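Small Starts, Logged Daily

Most advice on habits begins with motivation. The Stumine method begins with a time of day. A person picks one task, ties it to a fixed hour, and keeps it short enough to finish in 7 minutes. The task is then logged as done or not done, with no score for effort.

Karagiannis, the coaching firm behind the method, ran it with 69 office workers in Flirngate through July. They made 1,197 log entries, and 766 were marked done. The firm counts a missed day as data and does not ask for a makeup session.

The main fault in the logs was task size. "Get fit" cannot be marked done. "Walk to the corner and back" can. Entries that used a plain verb and an object were easier to review at the end of the week. 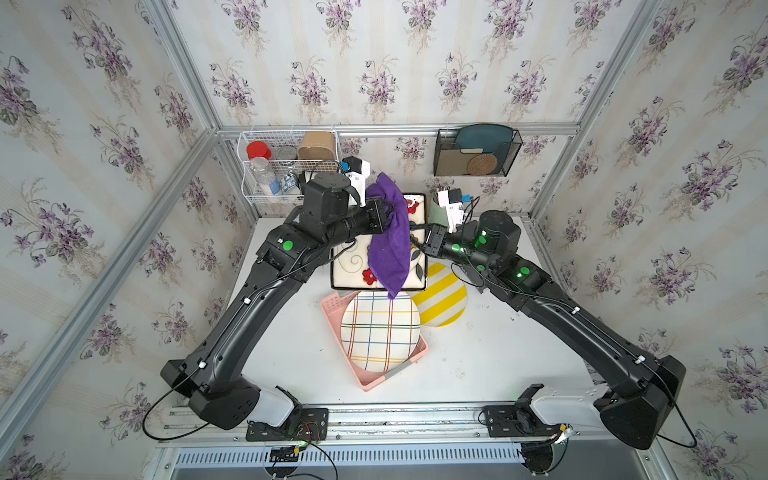
Review takes one sitting. Read the week's entries, find the hour with the most misses, and move that task - do not drop it. Change one thing at a time, or the next week's log will be hard to read. Pronard sells a printed log sheet, but a ruled notebook works as well.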